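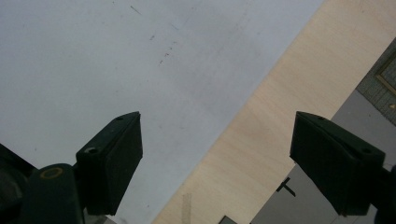 Start Werkstatt Notizbuch Projekte Archiv Kontakt

Werkstattbuch, Juli, abends kurz nach sieben

So, wieder ein Tag mit der Frage, ob uns die Maschine irgendwann das Abwischen und Aufräumen abnimmt. Kurze Antwort: noch nicht, aber ich war heute öfter überrascht als genervt, und das ist schon mal neu!

Stand der Dinge bei Trolline: 3554 Durchläufe liegen jetzt auf der Platte, davon 806 aus diesem Monat. Die neuen sind deutlich besser, vor allem weil wir endlich langsamer führen (ich hab mir die alten vom Frühjahr nochmal angeschaut, furchtbar, da wird gerissen und gewackelt, als müsste man den Bus kriegen). Wer morgen weitermacht, bitte wirklich langsam an die Kante ran und vor dem Zugreifen kurz stehen bleiben.

Heute drei Sachen probiert. Erstens Lappen von der Fläche nehmen und in die Kiste legen. Von 42 Versuchen waren 31 in Ordnung, beim Rest hat der Greifer entweder nur einen Zipfel erwischt oder den Lappen halb über dem Kistenrand hängen lassen. Zählt der Zipfel als Erfolg? Ich hab ihn als Fehler eingetragen, wenn der Lappen unterwegs runtergefallen ist, sonst nicht. Müssen wir mal festlegen, sonst vergleichen wir nächsten Monat wieder Äpfel mit Schrauben.

Zweitens Leisten einsortieren. Geht prima, solange sie einzeln liegen. Sobald zwei aneinanderstoßen, nimmt er beide oder keine – mit der Hand schiebt man da einfach kurz mit dem kleinen Finger dazwischen und denkt gar nicht drüber nach. Genau dieses Dazwischenschieben müssten wir mal ordentlich vormachen, mindestens hundertmal, in beide Richtungen.

Drittens wischen. Na ja. Er wischt, das schon, aber immer dieselbe Bahn, und der Fleck daneben bleibt stehen. Das Modell von Vindineo findet den Fleck durchaus, im Protokoll steht er jedes Mal drin, nur folgt daraus nichts. Helles auf Hellem ist außerdem nach wie vor ein Problem, Sägemehl auf Weiß sieht er schlicht nicht. Mit Kaffeesatz ging es sofort besser (ja, ich hab Kaffeesatz verstreut, ja, ich hab ihn hinterher selbst weggesaugt).

Zum Vergleich die Uhr mitlaufen lassen: komplette Arbeitsfläche frei machen, ich von Hand 144 Sekunden, und ich hab mich nicht beeilt. Die Maschine war nach einer Viertelstunde noch nicht durch, dann hab ich abgebrochen. Wenn das nachts läuft, ist mir die Zeit ehrlich gesagt egal. Nicht egal ist mir, dass ich danebenstehen muss, falls er eine Leiste quer vor sich herschiebt.

Ein Wort zu den Fingern: die Finger von Chou greifen sauber, bei flachen Sachen kommt man mit ihnen aber schlecht drunter. Ich würde gern eine Variante mit dünnerer Spitze drucken, 1 bis 2 mm weniger müssten reichen. Auflage erst mal so lassen, sonst wissen wir wieder nicht, woran es lag.

Offen:
– Arkitz wegen der Ersatzklemmen anschreiben, zweite Mahnung
– Leisten paarweise aufnehmen, verschiedene Winkel
– Lappen mal feucht probieren, bisher alles trocken
– Erfolgskriterium aufschreiben und an die Tür hängen
– Licht am Nachmittag, Reflexe auf der hellen Fläche prüfen

Gefegt habe ich dann übrigens von Hand. Akkus hängen am Lader, Rechner läuft noch, bitte nicht ausmachen, die Auswertung braucht bis morgen früh.

Teilen 6 Kommentare 3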